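Right, I've had my tea and I've still got tennis in my head, so you're all getting a thread about the Mivberg Open. Aug 10, 2022 and I have sat on a plastic seat since breakfast. No regrets whatsoever.

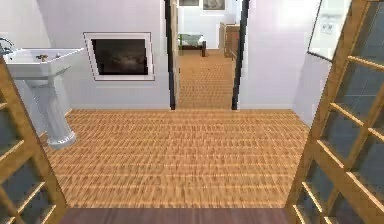 First thing to say is that qualifying and first round days are the best value in the sport. You can wander from court to court, sit close enough to hear the strings, and nobody minds if you leave at a change of ends because there's a roar coming from somewhere else.

I started on Court 9 for the doubles. Didn't know any of the four of them when I sat down. By the end of the first set I had very strong feelings about all of them.

The pair at the near end served into the body on nearly every big point. It's such an unglamorous tactic and it worked a treat. The returner kept getting jammed, the ball floated up and the net player just helped himself.

Then the other two started standing a good yard further back to return, and the whole match flipped. Lobs, lobs, lobs. One of them landed on the baseline with both net players running the wrong way and colliding, which got the loudest laugh of the day (they were laughing too).

Went to a match tie-break and finished 16-14. Sixteen! Five match points between them and I'd bitten through the straw of my drink.

If you've only ever watched doubles as the thing that's on while you wait for the singles, please give it an hour. The speed of hands at the net is something the telly flattens completely.

Next, the one I'd actually bought the ticket for. The wildcard against the second seed on the main court. He's a local lad, he's ranked miles below her brother's favourite podcast guest (sorry, family joke, moving on) and the place was heaving.

First set was a hiding, 6-1. He was going for lines he had no business going for, and every rally ended with him looking at his strings. You could feel people getting ready to be kind about it.

What changed was his second serve. He'd been rolling it in to the backhand and getting it belted back past him. At the start of the second set he began kicking it out wide and following it in, and suddenly the seed was having to hit a proper passing shot from outside the tramlines.

He saved two break points at 2-all with exactly that. Kick serve, chip volley, next please. Then broke in the following game with a forehand I shall be thinking about at Christmas – flat, down the line, on the run, and he ended up nearly in the flower boxes.

Took that set 6-3. I was hoarse by then and the woman next to me had lent me half her newspaper for a hat.

Third set, no breaks at all. Some really nervy service games from both of them. There was one at 4-5 that had nine deuces, and he was within two points of going out more times than I could bear to keep track of.

Bit about the crowd, as people always ask. Loud between points, quiet during them, and they clapped the seed's winners too. There was a spell of cheering double faults in the second set, which I don't love, but it got shushed by other spectators before the umpire had to say anything.

So, tie-break. Seed goes 4-1 up, and the fella behind me gets his car keys out. Then a long rally, loads of slices, neither of them willing to pull the trigger, and the seed nets a backhand. You could see his shoulders drop a bit.

From there our lad won six of the next seven points. 7-5 in the breaker, racket in the air, and his coach sat down as though his legs had gone.

Do I think he wins the next one? Probably not, if I'm sensible. He plays a big lefty who serves a ton and won't give him any rhythm, and his legs will be like lead. But I thought he'd lose today in under an hour, so don't put money on anything I say.

What I'd love to see him keep is the net play. So many young players grow up three metres behind the baseline. He's got lovely soft hands and he only uses them when he's desperate!

Caught the last set of a women's match on Court 2 after that. Both of them hit the ball so hard and so flat that it sounded different from every other court. It was over in what felt like ten minutes and there can't have been a rally longer than six shots. Tremendous stuff, like watching two people slam doors at each other.

The winner of that one has had a rotten year with her wrist. She was out from April until a few weeks ago, and she's gone to a one-handed slice on that side when she's stretched. She's made it into a weapon. It stays so low on these courts.

A word on the courts, while I'm here. They were resurfaced over the winter and they're noticeably slower than last year. Longer rallies, higher bounce, and the big servers were grumbling about it on the practice courts. I'm in favour. I got two three-setters and a mad doubles for my money.

The shade situation still needs sorting. The main stand is baking from midday onwards and there's one water tap by the Grovent entrance with a queue right back to the scoreboards. Bring a bottle, fill it before you sit down, wear a hat that isn't a newspaper.

Food: the Rodrigues van does a grilled cheese and onion roll that I would happily eat every day. Fifteen minutes in the queue, worth it, take extra napkins.

If you're coming tomorrow, get the Nokevus tram and not the shuttle bus. The tram drops you at the back gate by the practice courts, and the players are out hitting from early on. I stood and watched somebody practise nothing but returns from one spot for a quarter of an hour and learnt more than I have in years of Sunday mornings at the club.

Speaking of which, I'm booked in to play tomorrow evening and I fully intend to try the kick serve out wide. I don't have a kick serve. We'll see how that goes.

Few replies already, so quickly: yes, you can take your own food in. No, the outside courts aren't reserved, just sit where you like. And yes, the night session is a separate ticket.

Somebody's asked for my match of the day. Heart says the tie-break on the main court. Head says the doubles, for quality from start to finish. I'm going with the doubles and I'll take the abuse.

Order of play for tomorrow has just gone up and they've put the wildcard on last. Going to have to move my own match, aren't I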